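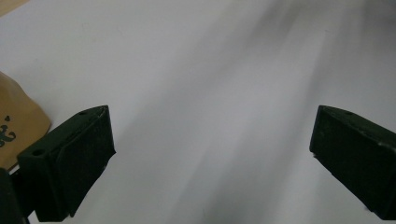

4. Recording demonstrations with two hand-held grippers

Read this section before the first recording session. It covers the table task in the Sketby starter set, in which a slender item is picked up from the table and placed in a small container. Pairing the grippers and installing the Tirnero recorder are covered in section 3.

4.1 Preparing the table

1. Lay the white board flat on the table and wipe it down. Crumbs and hair show up in the recordings.
2. Switch on the overhead light and leave it at the same setting for the whole session.
3. Place the container toward the back of the board. It should stand on its own.
4. Lay the item to be picked up on the board, to one side of the container. Change its angle and position between recordings.
5. Hold both grippers open and check that the cable on each one moves freely.

Note: Keep the space directly in front of the grippers clear at the start. A brush and a container placed like these leave enough room to approach from the front.
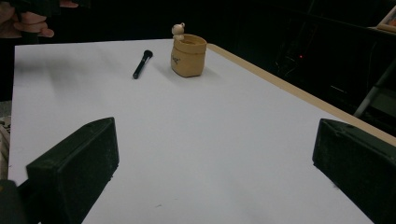 Quinlan writes that the starting positions drifted back to the same two spots by the end of a long session, and that marking a few spots on a paper plan kept beside the table fixed it. We recommend doing the same. Keep the plan off the board.

4.2 Recording one demonstration

1. Start with both grippers open and above the table.
2. Press Record and wait 2 seconds before moving.
3. Move one gripper toward the item at a steady pace. Do not stop halfway to think. If you lose track of the motion, discard the recording and start over.
4. Close the fingers on the item and lift. When an item is held upright, it should sit between the two pads, with the lower end clear of the board. 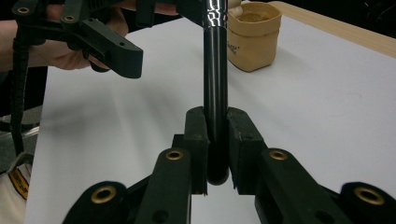
5. Bring in the second gripper if the task card calls for it. Approach from the side.
6. Place the item in the container, open the fingers, and back away.
7. Press Stop once both grippers are still.

A good recording of this task lasts no more than 18 seconds.

Caution: Do not squeeze past the point where the pads grip. Extra force wears the pads and can bend the linkage.

Caution: Keep your free fingers away from the pivots while closing.

4.3 How many to record

Record in blocks of 40, then rest your hands. The Birkdale training profile expects nearly 3,000 recordings before the first full run, and these can come from several operators. Failed grasps may be kept if they are tagged "miss" in the recorder. Untagged misses are treated as good examples and will be learned as such.

Upload each block before starting the next one. If the upload stalls, see section 7.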